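Notes on Teleoperation Practice, Continued

Readers of this blog will recall that in August I began setting down what I have learned at Cetholm about showing a two-armed robot how to perform simple work at a table. The present entry concerns toy blocks and the metal bowls behind them. It also corrects a statement I made previously about the length of a session.

The exercise is known in our records as Karano, a name inherited from an earlier project at Plurndale. The operator controls both arms remotely, one with each hand, and every movement is recorded together with the camera views. A full set under the Karano protocol consists of 300 recordings. I have completed 136. My earlier entry stated that an operator should expect to finish 16 recordings before resting. I now consider that number too high for anyone in the first month of practice, and I have lowered my own. 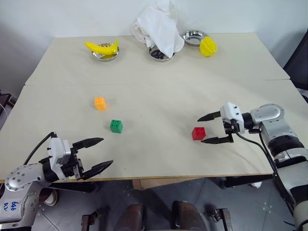 The opening position of the arms deserves more attention than I gave it at first. Both grippers should be open and at rest before the recording begins. If the operator is still settling into position when the record key is pressed, that small drift becomes part of the lesson, and the model trained on it will learn to hesitate. I discarded an entire Saturday morning of work for this reason. The loss was regrettable, although the recordings would have done more harm in the set than out of it.

I have also changed my view on placing the blocks. In the first weeks I returned each one to the same spot, believing that consistency would be of benefit. The protocol in fact asks for the opposite – positions are to vary from one recording to the next, within reach of the arm assigned to each block. Bowls and toy fruit may remain along the back of the table between recordings.

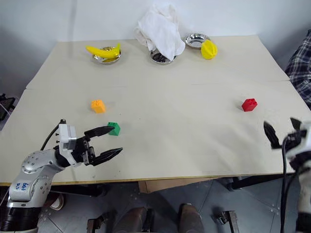 The approach to a block should be made at a steady pace. New operators tend to travel quickly and then correct in small steps near the object. A slower path with one continuous motion produces a cleaner recording and takes very little additional time. The fingers should be aligned with two opposite sides of the block before they close. When the alignment is poor, I withdraw and approach again, and I mark the recording accordingly in the Zacharias log.

Recordings that include a second attempt are kept. They are filed apart from the others, and the decision on their use belongs to those who train the model. 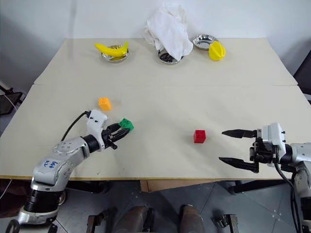 Once a block is held, the idle arm must stay still. This remains the hardest part of the work for me. My free hand tends to follow the busy one, and the second gripper moves with it. Resting the free wrist on the edge of the desk has helped, as has a short pause after each grasp.

The next entry will address the handling of cloth, for which I have not yet found a method that I would recommend. Corrections from other operators are welcome in the comments and will be added to this page.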